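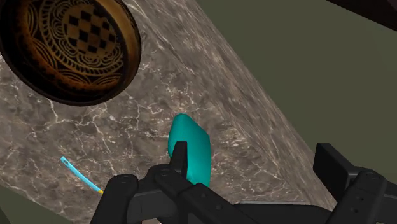 I have been trying to make a proper burek for most of a year now, and last month I finally made one that I would give to another human being without a speech first.

It started on holiday. We were staying in a little place called Borkine, up a road with more bends than I care to remember, and the only thing open in the evening was a bakery with four tables outside. The sign said Halilović and underneath was a painted coil of pastry in case you couldn't work it out. I ordered by pointing. What arrived was a slab of something golden and greasy with a pot of thin yoghurt, and I ate the lot and then went back in and pointed again.

(For the pedants: yes, I know that strictly speaking burek is the meat one, and the cheese one is sirnica, and the potato one is krompiruša, and the spinach one is zeljanica. I was told this very firmly in the bakery. At home I call them all burek and nobody from Borkine has come round to stop me yet.)

So I came home full of confidence and bought a packet of filo. Please don't do this. I mean, do it if you're hungry, it makes a perfectly nice pie! But shop filo is dry and crackly and shatters all down your jumper, and the stuff I'd had on holiday was chewy and soft inside with a crisp lid, and the layers sort of melted into each other. I tried more butter. I tried brushing it with fizzy water, which somebody on a forum swore by. I tried soaking the sheets in yoghurt and got something like a wet newspaper with mince in it. We ate that one too, but quietly.

Which meant I was going to have to stretch the dough by hand.

I put this off for ages. Every video has a woman with forearms like a blacksmith flinging a sheet of dough over a tablecloth until you can see the pattern through it, and she does it in the time it takes me to find my reading glasses. My first go looked like a fishing net. My second go was worse, if anything, because I'd got cocky about it and started walking round the table pulling at the edges like she does, and I caught it on the corner of a chair.

The flour turned out to be most of the problem. I'd been using plain, on the grounds that it was what was in the cupboard. Strong bread flour stretches. Plain flour just sulks and rips. I use 500g of strong white now with a teaspoon and a half of salt and enough lukewarm water to make a dough that's softer than you think it should be. I start with 300ml and usually end up adding a splash more. Knead it for ten minutes or so, cut it in two, roll each half into a ball, and then, and this is the bit I kept skipping, drown them in sunflower oil. I put each ball in its own soup plate with a good puddle of oil, turn it over so it's slick all round, cover it and walk away for at least an hour. Longer if it's cold. In my kitchen in January it was more like two, and I put the plates on top of the boiler cupboard with a tea towel over.

The difference after a proper rest is ridiculous. You flatten the ball with your palms on an oiled cloth and it just goes. It wants to go. You slide the backs of your hands underneath (rings off!) and ease it outwards, a bit here, a bit there, moving round all the time so no one spot gets bullied. There's always a thick rim left at the edge, and I trim that off with scissors and put it aside. You will get holes. I get holes every single time and I've stopped minding, as it all gets rolled up anyway.

The filling I've gone back and forth on. My favourite at the moment is potato, which is also the cheapest, so that's handy. Dice it really small, smaller than you can be bothered to, and leave it raw. I did cook it first to begin with and it turned to paste. Raw potato, one big onion chopped fine, salt, and a frankly rude amount of black pepper. Oil over the top, toss it with your hands. For the meat one it's minced beef, also raw, with the same onion and the same pepper. I've read a great many arguments about whether you're allowed to put garlic in and I'm not getting involved.

Scatter it in a line along one edge of the sheet, lift the cloth, and the dough rolls over on itself. It's the most satisfying thing, I'd do that bit all day. Then you coil the sausage up from the middle of a greased round tin and keep going with the second one where the first left off. Brush it with oil or melted butter. Mine goes in at 220 for the first quarter of an hour and then down to 190 until it's a deep brown, another half an hour usually, but my oven runs cool at the back and I have to turn the tin, so keep an eye on yours.

When it comes out, mix a few spoonfuls of yoghurt or soured cream with some hot water and a knob of butter and pour it over while everything's still hissing, and then cover the whole tin with a cloth for ten minutes. That's what gives you the soft layers. I'd been leaving this out as well, thinking it would make it soggy after all my hard work getting it crisp, and it doesn't, or it does but in the right way.

A word about the tin. I bought a wide, shallow steel one from Unbridge market for 4 quid and it's better than the heavy non-stick thing I paid proper money for. The man had a whole stack of them next to a box of odd saucepan lids. I've since been back for a second one, and a lid that fits nothing I own.

It keeps well enough. Cold for lunch the next day is fine, though I'd warm it through in a dry frying pan with a lid on if you've got the choice. The microwave makes it go bendy. I've frozen it unbaked in the tin and that worked, I just gave it longer, and I can't tell you how much longer because I forgot to look at the clock.

The trimmings from the edge, by the way, I squash together and leave for another half hour, then roll out and fry as little flatbreads. Good with jam. Even better with a bit of that very salty white cheese if you can get it. Our corner shop has started keeping it in the fridge at the back next to the Zono drinks, and I'm fairly sure I'm the only person buying it.

Next I want to have a go at the pumpkin version, which I only ever saw through the glass and didn't try, on account of having already had two slices of the meat. I've found recipes that are sweet and recipes that are savoury and one that has both sugar and black pepper in it, and I can't decide which of them to believe. If you've made it, or your gran has, please leave me a comment and tell me what to do about the water, because I grated some as a test this afternoon and it's sitting in a sieve over the sink and it's still dripping.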